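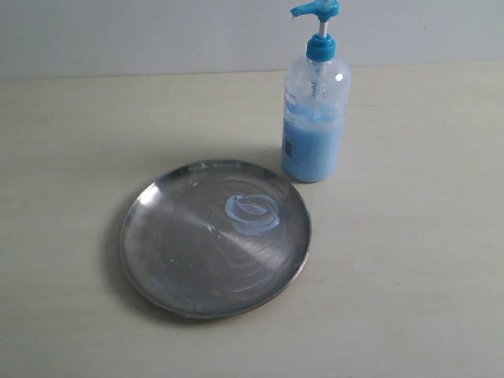
The Case for One Blue Blob

Last updated: February 24, 2024

Print | E-mail

I used to be a squirter. Three pumps of dish soap for a single plate, four if there had been eggs on it, and then I'd stand there rinsing foam until my fingers went wrinkly. My mother did it that way, and I never gave it any thought until I moved into my apartment in Favondale, where the kitchen sink is the size of a shoebox and suds climb right up over the edge!

So this winter I decided to get good at washing one plate. Silly goal, I know. But I eat most of my meals off the same steel plate (I bought it at Mercado, the housewares place downtown, and it has followed me through two moves), and I figured if I could sort that out, the rest of the sink would come along.

First rule: put the soap on the plate and leave the sponge out of it to begin with. One small blob, spread in a loop with a fingertip. On steel you can see exactly where it went, especially with blue soap, and you stop reaching for more. My trial run lasted 20 days in February and I only cheated once, after a lasagna.

Steel does hold on to streaks. If yours dries cloudy, wipe it with a soft cloth while it's still warm from the rinse, and go around with the rings, never across them. The fine scratches stay. I like them, but I'm sentimental about dishes.
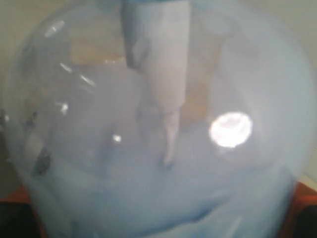 Pale blue haze behind clear-ish plastic, with the light bouncing off the curve.

Then there's the bottle. I'm a refill person now. I buy the big jug from Kiklow and decant it into a see-through pump, so I know when I'm running low (my old one was solid white, and it always quit on me mid-pan). Fill it partway and leave some room at the top, or the pump pushes soap out all over your counter when you screw it back in. Ask my dish towels!

Rinse the pump in warm water between refills, too. Mine had gotten so gummy I was pressing it with both hands.

We use cookies to improve your visit. Accept | Manage settings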